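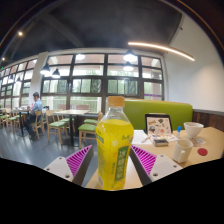

People will bring back whatever pays, one respondent told us, and they will stop the week it quits paying. We put that remark at the top because it sums up the return pilot in Skarnmont better than our own July report did. That report said habits were changing. We would like to take the sentence back.

Progress report to the Driltness Fund
Drink bottle return pilot, second period
Submitted 16 Dec 2021

Where things stand

The pilot pays a small store credit for plastic drink bottles returned at the counter. It is running at both sites, Skarnmont and Drusska. The third site, Čierny, has not opened. The lease on the storage room there fell through and we have not found another room with a floor that can be hosed down. We said in July that Čierny would be open by now, and that was optimistic.

The Drusska counter took in 885 bottles in its best month. That number has been repeated in a local newsletter and on at least one poster, and we ask that the Fund not repeat it again without the rest of the paragraph. The month included the street fair. A large share of the bottles arrived in trash bags, plainly collected from the fairground. We don't object to people doing that, and it kept the ground clean, but it says very little about what a household does with a bottle on an ordinary evening.

Skarnmont has been flatter. Its target was 800 a month and it has not reached it in any month of this period. The target came from the original application and we can no longer find how it was worked out. We suspect it was picked because it sounded reachable.

What we think the numbers mean

Less than the application hoped. Returns go up when the credit goes up. They drop when the counter is closed for lunch, when it rains, and when the store next door has a sale on cans. None of this needs a theory about awareness. The leaflets appear to have done nothing at all: Drusska got them and Skarnmont did not for the first part of the period, and the two lines on the chart carry on side by side as if the leaflets had never been printed. We would like to stop paying for leaflets.

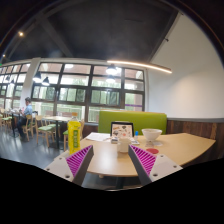
Yellow drink bottle with a green label band, on a wooden tabletop.

Sorting

Labels are still the slow part. The buyer takes clear plastic at one price and everything else at a much lower one, and wants caps off. Sleeves that wrap the whole bottle have to be cut. Imported bottles are a separate headache, as the counter staff often can't read the recycling information and the price list doesn't mention them. For now they go in the lower-price bin. We may be losing a little money on that, but working out how much would cost more than the loss.

The survey

We mailed forms to households near both counters and got 60 back. Most said they approved of the pilot. Seven said they used it every week. We don't put much weight on either answer. People who fill in a form about bottles are people who already care about bottles, and the weekly users they describe would produce more returns than the counters have seen.

Money

Spending is under budget, almost entirely because Čierny isn't open. Please don't read this as thrift. Credit payments at Drusska ran over for the fair month and were covered from the leaflet line. Hauling costs rose once and may rise again when the contract is renewed.

What we ask of the Fund

First, permission to move the rest of the leaflet money into longer counter hours at Skarnmont. Second, a decision on Čierny. We can keep looking for a room or drop the site, and our own view leans toward dropping it. Third, a lower monthly target for Skarnmont, set from the actual returns so far.

We are not asking for an extension at this point. If longer hours make no difference either, the next report will say so and will probably be shorter.

Attached: monthly returns by site, spending sheet, blank survey form.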